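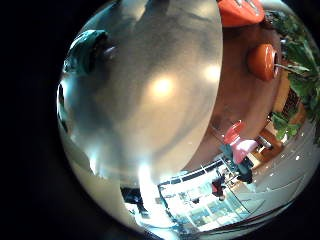 Kemutside Community Laundry: Frequently Asked Questions

Last updated 8 September 2021

Do I need an account to use the machines?
No. The washers and dryers take coins or a Reltow card. You can buy a card at the front counter and add money to it at any time we are open.

How much is a wash?
A regular load is $4 and a large load is $5. Drying is 25 cents for each 5 minutes.

Can I get a refund on my card balance?
Yes, if the balance is $2 or more. Bring the card to the counter. We can't refund a lost card unless you registered it.

A washer took my money and didn't start. What do I do?
Check that the door is fully shut and press Start again. If nothing happens, write down the number on the washer and tell the attendant. After hours, leave a note in the box by the Trujillo Street door with your name, phone number and the amount.

Can I wash a comforter?
Use one of the large front loaders along the back wall. A king size comforter needs a machine to itself. Please don't put rubber-backed rugs in any of the machines.

How long can I leave my clothes in the dryer?
We hold finished loads for 20 minutes. After that, if someone is waiting, the attendant may move your things to a basket on the folding table.

Do you do drop-off?
Yes, Monday through Saturday. Loads left before noon are ready the next working day. Ask for Maricruz Villalobos if you need shirts on hangers or have a detergent allergy.

Do you sell soap?
We sell single boxes of powder and dryer sheets. You can also bring your own.

I left something behind. Who has it?
Lost items go in the cabinet behind the counter. We keep them until the end of the following month. Heriberto Varela has the key and is in most mornings.

Is there parking?
The lot is shared with Hemumitz Hardware. Use the spaces on our side of the yellow line.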